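Sock and Rack Cell, Setup and Care Notes

These notes belong to the two-arm hanging cell at Celtstead. They are kept together with the recordings, so that a person who uses the data can also know in what state the machine was. Please read them before you change anything on the arms. Written by Nighat Abbasi, checked by Mervin Nguyen.

Views from the wrists and the head:

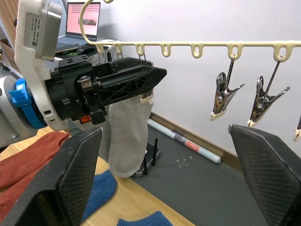
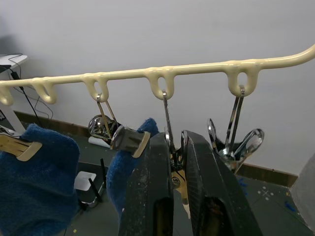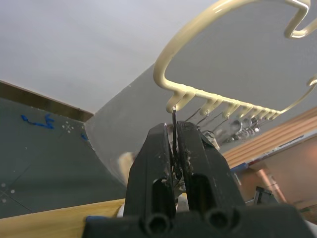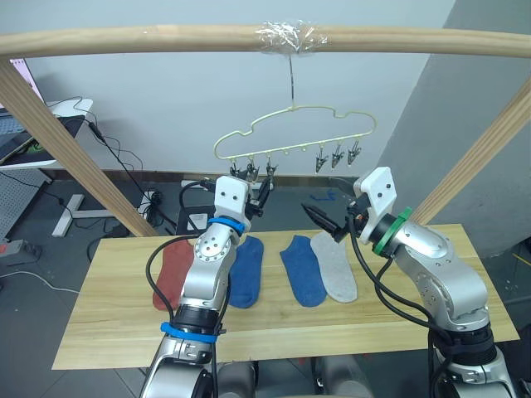
Gripper fingers
The inner pads have a fine crosshatch and they become smooth with use. Wipe them with a dry cloth before each session. Do not use alcohol, it leaves the pads slippery for a while. Change the pads always as a pair, also when only one looks bad. Spare pads are in the Stalov box, 12 pairs when it is full.

Screws on the housings
The gripper housings are printed parts, so tighten by hand only. We once cracked a housing with the electric driver and lost an afternoon. After 20 hours of running, check every screw again.

Rings and cables
The coloured rings on the arms must not turn. If a ring has moved, put it back to the pencil mark before you start. Move each arm slowly through its full reach and watch the cables at the elbow - a cable which is tight there will sooner or later pull out its plug.

Wrist cameras
Calibrate again after any work on a gripper, even a small one. The script is calib_wrist in the Vendance folder, and it needs 2 passes for each arm. Save the old file under a new name first.

Hanger and rack
The hanger must be still before recording begins. Stop it with your hand and wait. Bent hooks should be straightened with the arms switched off.

Known problems
The left gripper closes a little late after a cold start in December and January. Opening and closing it for two minutes helps.
The Hassanpour power supply sometimes reports a fault which is not there. Restart it once. If the fault comes back, stop and write to Mervin.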